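Search this site Enter keywords Go

Lammers outlet closing its doors, and the sheets are going cheap

March 31, 2003

Well, I finally got the word from the front counter: the Lammers linen outlet on Jevham Road is shutting down in November after 42 years. I've been buying towels in there since I could barely see over the register, so forgive me if this comes out a little gloomy!

The markdowns have already started. Twin sets were going for $8 when I stopped in, and the pillowcases are in a big bin by the door at $5 a pair (bring patience, they're all mixed up). Bath towels and blankets are next, and the store says nothing gets held for anybody, so don't bother calling ahead.

All 16 people on the payroll were told last week. A few of them have been offered spots at the Ziser warehouse across the river, which pays a bit better but means a much longer drive. The woman who rang me up said she hadn't made up her mind. She also threw in a free washcloth, so I like her.

As for the building, the owners say they're talking with Nemetero, the flooring people, but nothing has been signed. I'd love to see another fabric place go in there. We used to have three in town, and now if you want a decent fitted sheet you're looking at nearly an hour on the highway each way.

The outlet keeps its regular hours through the summer, then goes to weekends only. Gift certificates are good until the last day, and returns stop at the end of August. Go dig yours out of the kitchen drawer. I found two in mine.

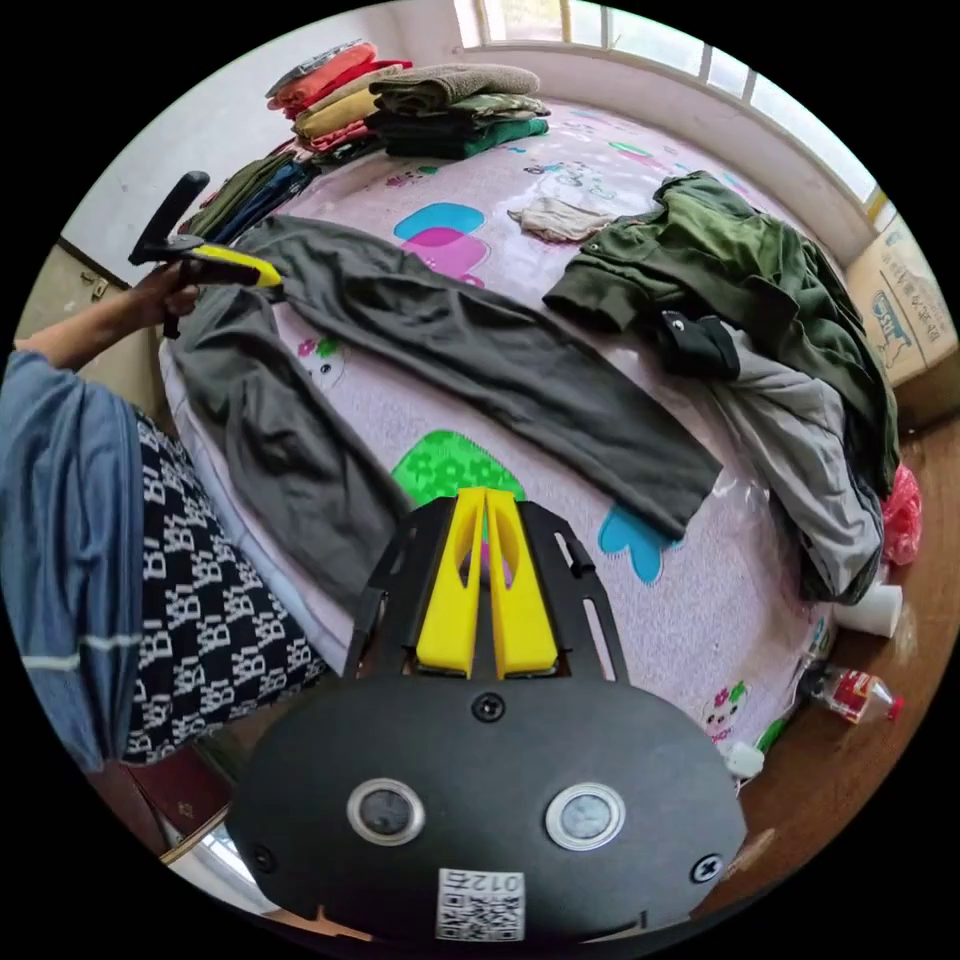
Pink with cartoon prints

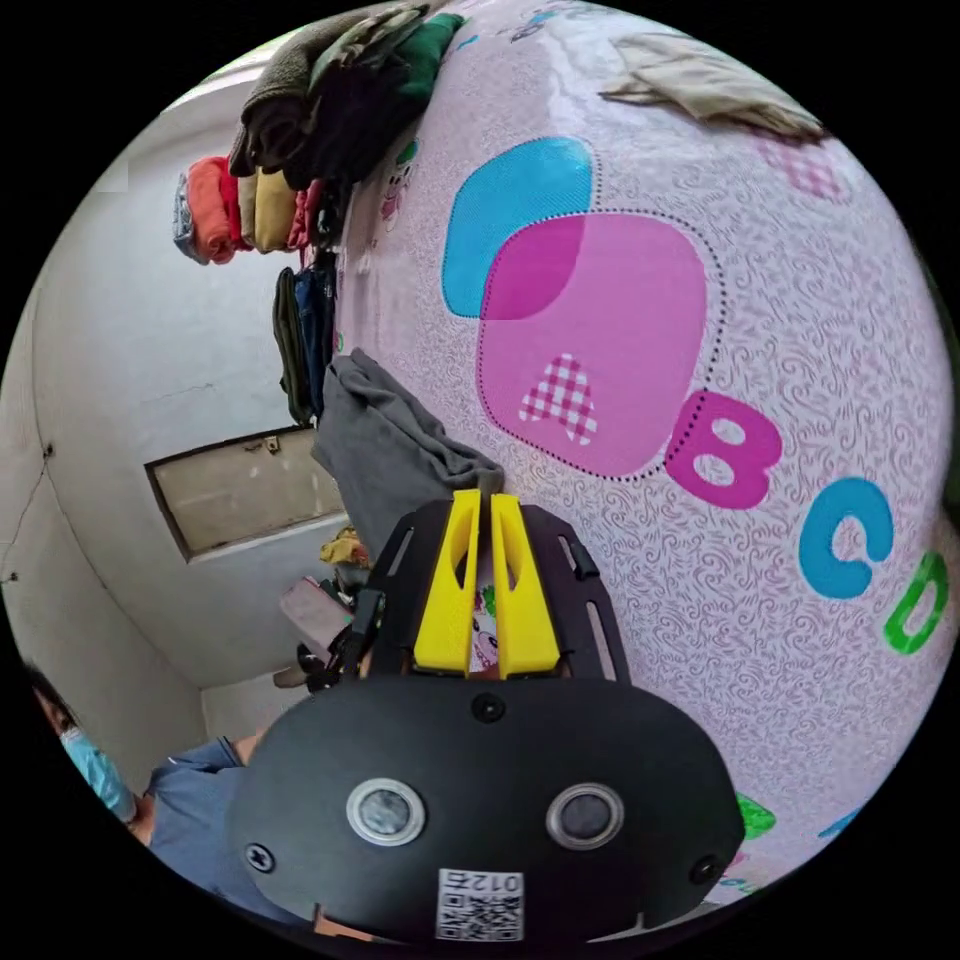 By Your Bargain Columnist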